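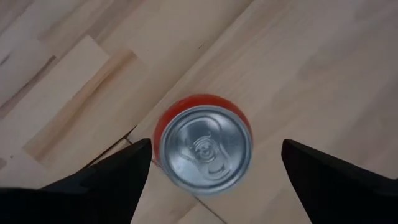
Most advice on home-built manipulators starts with the arm. I think it should start with the fixture. Sebastián Zapata and I spent the first 6 weeks of our build arguing over controllers, Jesteo against Tullix, and in that time we moved the bases four times by hand. Every calibration we had was worthless after each move.

A drinks can is a fair test of this. It is a cylinder with thin walls, and it forgives very little sideways error once the fingers are down. If one finger arrives early, the can tips or slides, and the grip closes on the wrong part of the wall. People respond by tuning gains. We did too, for about 300 attempts, and the failure rate barely shifted. The error was in the mounting.
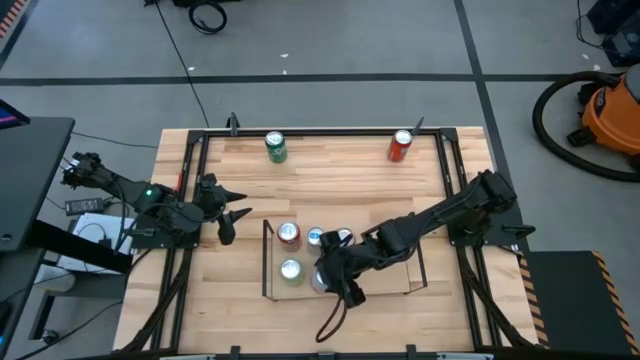

Fixing both arms to one rigid frame costs more than clamping them to whatever bench is free. Ours was 39 euros in extrusion from Navarrete, plus a weekend of squaring it up. The frame gives both arms a common reference, and that matters most when cans have to stand close together in a tray and a finger has only the gap between neighbours to work in. An offset of 2 mm is harmless on open wood and enough to jam there.

The objection is that a camera at the wrist can correct for a sloppy base. It can, up to a point. Closer in, the fingers and the can's own lid hide much of what you want to measure. Hasenus mounts flex slightly as well, so the camera needs checking before it is trusted to check anything else.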